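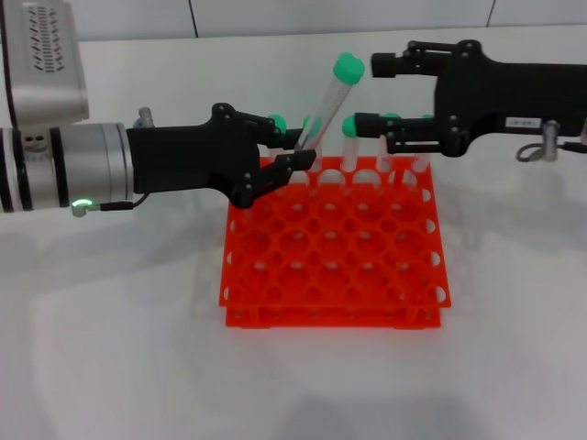
Mesfin Belay wonders whether the planner is even the right place to look, and asks what the two arms use for a shared clock. His comment came in before I had finished writing this up, so I have added the details.

Both arms work over one tube rack. Each has its own planner process, and Grirkix merges the trajectories. With a tube tilted in the left gripper and the right one close by, the merge step rejects the plan as a collision. Replanning gives the same result. Padding is 10 mm. Clocks are synced.

Posted in June by Joar Granström

Tahmineh Khosravi
Check whether the held tube is attached to the left gripper in both planning scenes. If only one process knows about it, the other treats it as a loose obstacle. Then drop the padding to 2 mm for the finger links only – leave the wrists alone.

Märta Midtbø
Same thing here on an older version. I restarted everything and it went away for a while.

We use cookies to remember your settings. Accept | Manage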